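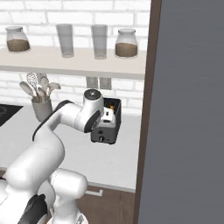

Sim kitchen, arm at the toaster, 3/13/25.

Started recording the Mudgate tasks by remote control today. I move a hand controller, the simulated arm follows, and every joint gets logged. Target is 1000 demos by June. We have 491.

Toaster first. The slot is narrow, so I come in from above and go slow for the last bit. Yolanda Gallagher drives it faster than I do and her runs replay cleaner.

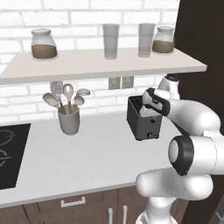
Fingers in the top slot, side camera.

Second task is the block. I drive this one from the gripper view only. Depth is hard to judge, so I square up the fingers before closing them.
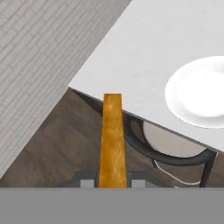

Gripper view with the block held, table and plate ahead.

Threw out 7 runs for long pauses. The policy copies the pauses too. More toaster runs next.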